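Cloth Benchmarks Should Report the Failures by Shape

Opinion
August 2020

Most papers on robots handling cloth begin with the cloth laid flat. A towel is spread on a table, a corner is marked or detected, and the robot picks it up and folds it. The success rate goes into a table near the end of the paper, and the number is usually high. I have reviewed enough of these papers, and written two of them, to think that the number tells us very little about what the robot can do with a piece of fabric somebody has dropped.

My argument is a narrow one. When a group reports a result on grasping cloth, it should say what shape the cloth was in before each attempt, and it should break down the failures the same way. A single percentage over all attempts should not be accepted as the main result.

What one number hides

In June our group finished a set of 100 grasp attempts with a controller we call Jelik. The task was simple to state. A small cloth lies on a woven surface, the hand comes down from above, and the fingers close and lift. We counted an attempt as a success if the cloth cleared the surface and stayed in the hand for 4 seconds.

We had planned to publish the overall rate. When we sorted the attempts by starting shape, we stopped liking that plan. With flat cloth, the failures were nearly all the same: the fingertips slid over the fabric and closed on nothing. With bunched cloth, the hand nearly always got hold of something, but it often held a single fold, and the rest of the heap pulled it back out during the lift. These are different problems. The first is about getting a fingertip under or against a thin sheet. The second is about choosing where in a heap to close, and how far to close before lifting. Averaging them gives a figure that describes neither.

It also makes comparison between groups close to useless. The Cenerano cloth set, which we used for an earlier paper, starts every trial from a spread sheet. Our own trials mixed flat and bunched starts. We could have raised our rate by changing the mix, without touching a line of the controller. I don't accuse anyone of doing this on purpose. A lab resets the cloth in whatever way is fastest, and the fastest way becomes the benchmark.

Heaps are the normal case

Cloth in a house or a laundry is seldom flat. It has been pulled off, dropped, or pushed aside, and it lies in folds. A heap has loops that a finger can catch and deep creases that a camera reads poorly. Two heaps of the same cloth may have almost nothing in common.

The view from the wrist makes the difficulty plain. The fingers hang over the fabric and take up a good part of what the camera gets, the surface underneath may be washed out by the lights, and the creases are nearly black. A method that depends on finding a corner has no corner to find.
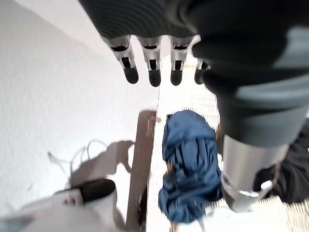 What to report instead

I would ask for four things. The first is a short list of starting shapes, fixed before the trials begin. Ours has flat, folded once, bunched long, and bunched round. Other groups may want different ones, and that is fine as long as they are written down and shown.

The second is the reset procedure. "The cloth was randomized" is not a procedure. Dropping it from a fixed height is one. So is having a person crumple it, if the paper says so and says whether that person was also running the robot.

The third is a count of failures for each shape, with the kind of failure named. Slipping off the surface, losing a fold on the way up, and dragging the whole cloth sideways should be separate entries. Our planner, Ra, was changed twice after we started keeping this table, both times for faults the overall rate had never shown us.

The fourth is the wrist camera stills from just before closing, for every attempt, including the bad ones. They cost almost nothing to store.

The objections

The usual reply is that this makes the trials take longer. It does. Sorting and labeling our attempts added two working days. A paper that took most of a year can stand that.

A better objection is that shape labels are a matter of judgment. Two people in our group disagreed on a fair number of heaps, mostly between the long and round kinds. I think the disagreements should be reported too. Readers can decide whether to merge the categories, and they can't do that with a single percentage.

There is also a worry that smaller numbers will look weak beside older papers. The workshop at Casar has said it will take submissions with per-shape tables next year, and I hope reviewers there will read a low rate on bunched cloth as information. Our own rate on bunched cloth is low, and it will be in the first table of the paper.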